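Modeck Tabletop Handling Project

The Modeck Tabletop Handling Project is a student project in robot manipulation, run as part of the automation course at Carnegie College in Prenden. Its members use hand-held grippers to pick up, move and put down household things, and the recordings are later used to train a robot arm. It began as an after-hours club and became a credited class in its second year.

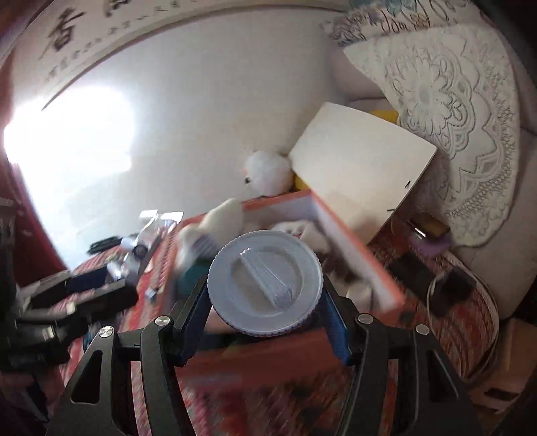
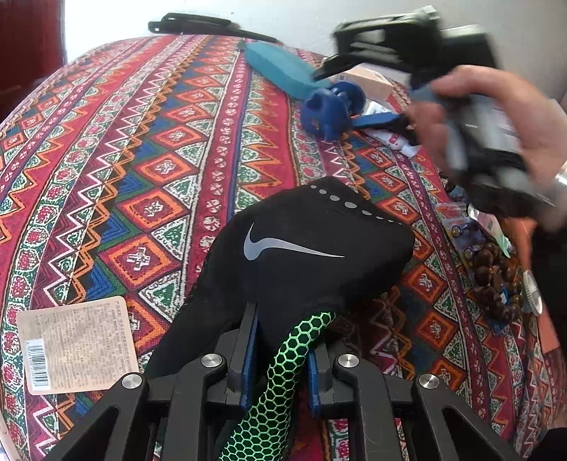
A hand-held gripper in use over a patterned tablecloth.

According to a remark in the newsletter of the Sivden robotics club, the class spends too long on hard objects with a clear edge and too little on cloth, and a student who can take hold of a lid every time may still have no idea where to hold a folded garment. The same writer thought the work worth copying all the same, and asked for the task sheets to be shared.

The task sheets were released in June 2020. They list 77 tasks, grouped by the kind of grip needed - rims and lids, boxes, soft goods, and small loose items. A student chooses a task, sets out the objects and repeats the movement until the tutor accepts it. Crowded tables are allowed and in the later tasks are required, as the gripper must reach its object without disturbing the ones next to it.

Organisation

The class takes 11 students a year. They work in pairs or in threes, and each group keeps a written log of failed grips. The logs count towards the final mark, while speed does not. Sessions are held in ordinary furnished rooms as well as in the college workshop, and groups may bring their own objects.

Equipment

The grippers are built by the students from a shared set of drawings. Finger pads are treated as a wearing part and are checked at the start of each session. Drawings for the second version changed the shape of the arms, and older grippers were kept for practice.

Open day

An open day is held each May, when visitors may try the easier tasks. The most recent one drew about 147 people. A short contest between groups closes the day, with one attempt allowed at each task and no prize other than first choice of tasks in the following term.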